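Wednesday, bed-making by remote control, second session

Writing this up while my shoulders still remember it. Kanini drove for the first half and I took over after lunch, with Pendo on the laptop starting and stopping the recordings. The task is the same as last time: get the sheet up, let the air under it, bring it down over the mattress and tidy the edge. We call the whole thing Swai in the folder names, so anyone hunting for the files should look there.

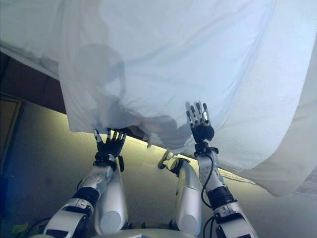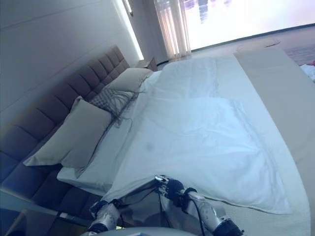
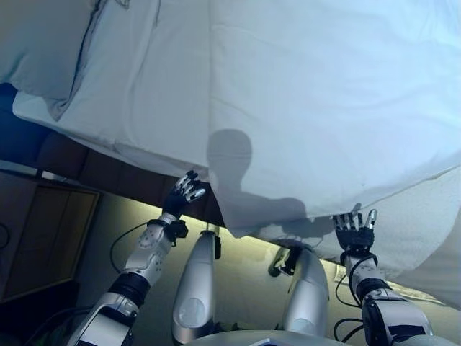
We kept 18 demonstrations out of 43 tries, which I'm happy with, as the first session left us with only nine. Most of the ones we threw out were my fault. I lift too fast – I make my own bed that way, in one big flap – and the arms come along a beat behind me, so the hem is already sliding away by the time the fingers close. Kanini is much more patient. She closes both hands first, says "holding" out loud, and only then goes up. I tried copying her toward the end and my last few were a good deal better, so I'd like us all to say it from now on, silly as it feels.

The other trouble is seeing. With the arms up high, the cloth takes over the head view and you're steering by feel, except that there is no feel, only the little buzz in the gloves, and Pendo had that turned down to 2. We put it up a notch and it helped with the left hand. The right still buzzes when it's holding nothing at all. I've left a note for the Predum people about it, and meanwhile please don't trust it!

Pendo wants to cut each run into lift, spread and smooth before training. I was grumpy about the extra labeling but she's probably right, the smoothing part being so much longer than the rest.

To do before next time: re-zero the right glove, charge the spare battery, wash the sheet, ask Kandeo whether we can have the room until six.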